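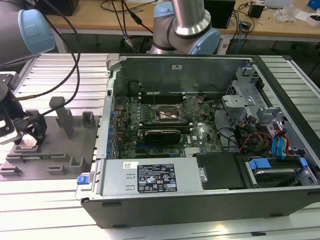 An open Dell tower on the bench of the dismantling cell at Workska, with the two arms behind and to the left of it.

The fault that stopped the Workska cell in April began with a cable. The left arm had been sent to lift the power supply out of a desktop tower. It closed its gripper, pulled upwards and met more resistance than it should have. One lead was still plugged into the motherboard. The arm should have stopped there. It kept pulling, the whole case rose off the aluminium rails at one end, and the second arm, already on its way down to the drive cage, struck the edge of it.

No one was hurt. The only person in the room was Heriberto Robles, who runs the cell on the day shift, and he was at the screen outside the guard. He pressed the emergency stop and both arms froze with the computer hanging between them.

"It wasn't loud," he says. "A sort of crunch. What worried me was that the system hadn't flagged anything. It thought it was having a normal day."

Workska takes old office computers apart for their parts and metals. The software that shares the work between the two arms, Gaketti, had handled 145 machines since its last update without a serious stop. Power supplies in these towers come free once a latch is released and the leads are unplugged, and the arms deal with each lead in turn before lifting.

The logs showed two separate mistakes. The first was in the vision step, which had marked the lead as unplugged when it was lying behind a bundle of other cables. That sort of error is expected, and the force limit is there to catch it. The second mistake was in the limit. It had been raised a week earlier to deal with a batch of stiff drive clips, and the new value had been saved for every lifting task — the power supply included.

Robles had asked for the change himself. He had not known it would apply so widely, and the settings page did not say so.

The repair took most of a Saturday. One finger of the gripper was bent and a wrist sensor on the second arm had to be replaced. The computer was scrapped by hand. The force limit for power supplies is now 20 newtons and can't be altered from the general page. The second arm also waits until the first has finished its lift, which adds 27 seconds to each machine.

Managers would like those seconds back. Robles wants another 1000 towers through the cell before anyone discusses it, and for now the delay stays in.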